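Questions about renting a holiday flat at Garico

Last updated: Mar 7, 2024

We receive many of the same questions by e-mail, so we have put the answers on one page. Please read it before you write to us. If your question is missing, the address of the office is at the bottom.

When can I arrive?
The keys are ready from 16 o'clock. If you come earlier you may leave your bags in the office, but the flat will still be in cleaning. The office closes at 18 o'clock. After this hour the keys are put in the small safe beside the door, and you get the code by text message on the same day.

I will arrive in the night. Is this a problem?
No. Please write us your mobile number with the country code, otherwise the message does not reach you. The light on the stairs goes out by itself quite fast, and the switch is on the left on every floor.

How do I come to you from the station?
From Tredov station take the bus in the direction of Riedl and get off at the stop Wosska Bridge. The ticket is bought from the driver, in coins if possible. In July the bus is often full on Saturdays, so a taxi is more comfortable if you have much luggage. By car, please do not follow the navigation over the old bridge. It is closed to cars and you will have to turn in a narrow place.

Is there parking?
Each flat has one place in the yard. The number of the place is the same as the number of the flat. A second car can stand on the street above the church, where it is free of charge. Vans and caravans do not fit through the gate.

Is bed linen included?
Yes, bed linen and one large and one small towel for each person. Towels for the lake you should bring with you. We change the linen after 7 nights, and if you want it more often there is a small payment.
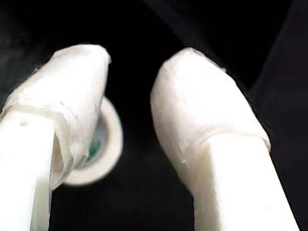 Two white fingers with taped tips, on black.

What is in the kitchen?
Plates, glasses, pots, a kettle, a coffee machine for ground coffee and a fridge with a small freezer. There is no dishwasher in the flats on the top floor. Salt, sugar and oil are often left by earlier guests, but we cannot promise it. The nearest shop is in Riedl and it is closed on Sunday afternoon.

Can I bring my dog?
One dog is allowed in the flats on the ground floor. Please tell us when you book, also if the dog is very small. We ask that it does not sleep on the beds and that it is not left alone for the whole day - the neighbours hear everything.

How much is the deposit?
The deposit is 95 euros for each flat. You pay it by bank transfer together with the last part of the rent, and we send it back in the week after you leave. If something is broken, please tell us. For a glass or a plate we do not take anything.

Can I cancel?
Up to 16 days before arrival you can cancel and you pay nothing. Later than this we keep the first part of the rent, unless we find another guest for the same dates. We try to find one, and in summer it usually goes well.

Does the internet work well?
It is good enough for films and e-mail. For long video calls it is sometimes slow in the evening, when all the guests are at home. The password is on the inside of the kitchen cupboard.

When must I leave?
By ten in the morning. Please wash the dishes, take the rubbish to the yard and close the windows. Glass goes in the green bin, paper in the blue one. You can leave the keys on the table and pull the door shut.

How can I reach the office?
By e-mail it is best, and we answer on working days. For urgent things, such as no warm water or a lost key, please call the number which is written on your booking.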